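2 min read

Hanger stock and packing - minutes, June

Chair: Edem Akpalu. Start 9:00.

1. Previous minutes. Accepted with one correction: the Brutidholm order was 300 hangers, not 400.

2. Stock. The cream plastic type remains the standard for shirts and light jackets. Ulance has quoted for a further 400 at the same price. Order approved. Delivery to the side entrance.

3. Surface wear. Saengthong returned nearly 300 pieces with rough edges along the lower bar. Akpalu proposed a check by hand before packing - hook, shoulders, bar, in that order. Agreed. Rejects go in the gray tub and are weighed at the end of the shift.

4. Work surface. White paper stays on the packing table and is changed every 3 days. Brown paper was tried and left fibers on the plastic. Hangers are laid flat, hooks to one side, before bundling.

5. Skollumetti cartons. Dividers still too short. Akpalu to send measurements.

6. Any other business. None.

Attachment to item 4:

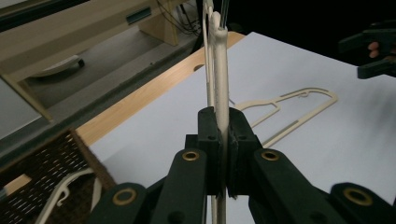

Cream plastic hangers at the papered table, one upright, one laid flat.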